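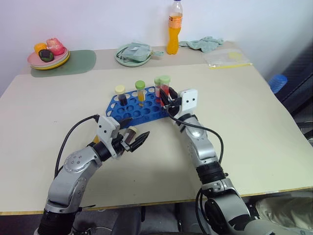
Workshop > Equipment reviews > Grippers and end fittings

Review: Grindo parallel gripper kit, fitted as a pair

The Cimusden shared workshop has had a two-arm bench build under way since September. Members asked that the finger kits be reviewed before a second set is ordered. The review was carried out by Edem Darko, with bench time supplied by Gun-woo Yang, and covers the Grindo kit only. The arms themselves were assessed in an earlier note.

What is supplied

Each kit contains one gripper body, a white mounting bracket, a pair of black fingers, one cable and a bag of fixings. The price paid was 141 pounds per side, including delivery from Zakaria. The printed instructions run to 12 pages and are adequate as far as the wiring chapter, where the drawings show an older connector. Members should use the downloadable sheet in its place.

Fitting

The bracket is the best part of the kit. It sat square on both wrists without packing, and the screws can be reached with an ordinary driver once the arm is raised. Fitting the first side took most of a Thursday evening. The second side was finished well before closing.

The cable is less satisfactory. It leaves the gripper in a wide loop and has to be led back over the forearm, and no clips are supplied. Enough slack must be left for the wrist to turn fully. Too much, and the loop swings forward when the arm reaches across the table. The reviewers settled on two fabric ties per side, kept clear of the joints.

Performance on the bench

The principal test was the handling of capped tubes in a blue plastic rack with round holes. Tubes are a fair trial for a home-built machine: they are smooth and narrow, and when two stand close together there is little room for a finger between them. The pointed tips of the Grindo fingers are well suited to this work. They close on a single tube beside its neighbour, provided that the approach is made from the side and at low speed.

Over 300 lifts the right gripper dropped nearly a dozen tubes, most of them during the first session and before the closing force had been reduced. Setting a tube back into its hole proved harder than lifting it out. The rack is light and will turn on the table if the tube touches the rim of a hole, and members repeating the trial are advised to fix it down.

Plates and soft packaging were also tried, with mixed results. The fingers are too narrow to hold a plate level, and for such work the wider Gondident pads remain the better purchase.

Recommendation

The kit is recommended for small, upright objects. A second set may be ordered under stock number 1814, subject to a supply of cable clips - these should be bought at the same time. The fitted pair may be booked through the bench diary.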